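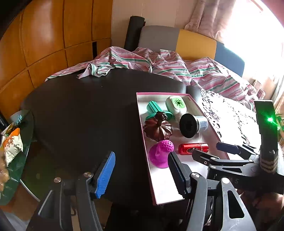
Can a Machine Clear Off My Table Yet?

I've been promised a robot maid since I was a kid, and I'd like to know where she is. My bedroom table looks like a yard sale, there's a snack packet I keep meaning to deal with, and the bedding is in a heap. I own a phone that can talk to me about the weather in a country I've never visited. So why am I still the one putting things in boxes?

My answer, after years of reading every breathless article on the subject (and buying more gadgets than I should admit to), is that machines can't do chores yet. They can do pieces of chores, and people keep mixing up the two.

Take sorting little things into an open box. Easy, right? A toddler will do it, then dump the whole lot out and do it again. But think about what goes in. A brown pumpkin-shaped thing with deep ribs and a twisted knob on top. A purple thing with a round head full of holes. A shiny red cylinder that would love to roll away from you. A clear cup, which is murder for cameras, because half of what a camera sees is whatever's behind the cup. Every one of those wants a different grip, and they're sitting right up against each other, so picking up one means nudging its neighbor. Two fingers with ribbed pads can do a lot more than I used to think! But you and I change our grip without noticing, and we feel a thing start to slip before it goes.

My cousin works at the Grinano warehouse outside Sutherland, and they have an arm there that moves cartons all day long. It's great at it. I went to the open house and stood there like it was a fireworks show. Then somebody's jacket slid off a rail onto the belt and the whole line stopped for 11 minutes until a person walked over and picked it up. The arm cost more than my house, and it had no idea what a jacket was.

Now put that arm in a bedroom. Sunlight blasting in through the window, shiny black tabletop, lacy cloth, pink box rim, striped sheets. A warehouse gets built for the machine. I'm not rebuilding my bedroom for anything, and I don't think you should either.

I did try. I paid $502 for a Dindico floor cleaner, which was supposed to learn the house in 9 days. It learned the hallway. It eats phone cords, and it goes under the bed and sulks there until I get the broom. I still like it, to be fair, and I run it most mornings, but I spend the time it saves me picking stuff up off the floor so it can get by. Who's working for who?

The folks at Ondberg say in their brochure that a home helper is "just around the corner." Maybe! I'd be thrilled. What I'd want first is a boring demo. Skip the dancing and the backflips and show me one machine in a messy room it's never been in before, putting away stuff it's never met, for a whole afternoon, with the engineers out getting lunch. If it drops the cup, fine, I drop cups. I want to see whether it picks the cup back up.

Until somebody shows me that, I'm keeping the broom by the bed and doing the table myself, probably after dinner.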